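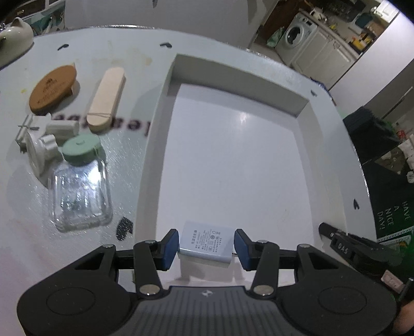
Setting up the Mirnine is mostly a job of sitting near an outlet and being patient, and I say that as someone who has done it on two kitchen counters and one ironing board. Before you touch the lamp, get the charger out and read what's printed on it. It's a small white rectangular one with gray lettering and certification symbols on its face, easy to mistake for the one that came with your phone. I keep mine in a shallow tray with raised sides so it stops wandering off to the bedroom.

Section 2: First charge and first light

1. Peel the film off the lamp base. There's a second piece under the foot, and I missed it for a week!

2. Plug the charger into the wall first, then the cable into the lamp. Birgit Fröhlich does it the other way around and hers works fine, but the light on the base blinks at you for a bit.

3. Wait for the base light to go from orange to green. Go make dinner or something. Mine took the whole evening the first time and has been much quicker ever since.

4. Unplug the cable and press the top of the lamp once for low, twice for reading, and hold it down for off.

5. Set the sunrise alarm with the little wheel on the back. Turn it slowly (it skips if you spin it), and stop when the hour you want lights up.

Note: if you have the older Etier base, the wheel is on the side and turns the opposite way. Everything else in this section is the same.

Caution: don't charge the lamp under a pillow or a blanket, and don't charge it on a damp bathroom shelf. If the cable feels loose or looks chewed (hello, cat owners), stop using it and get a new one.

6. Try a test sunrise before you trust it with a work morning. Hold the wheel in until the lamp blinks, then let go. It runs through the whole thing in 19 minutes, starting out a deep red that you'll barely notice with the curtains open.

Note: Young-sook Geum asked me whether the alarm survives a dead battery. It doesn't on mine. After a full drain I have to go back to step 5 and set the hour again, so I top it up on Sunday-type lazy evenings, whenever those happen to fall.

Placing the lamp by the bed is in Section 3.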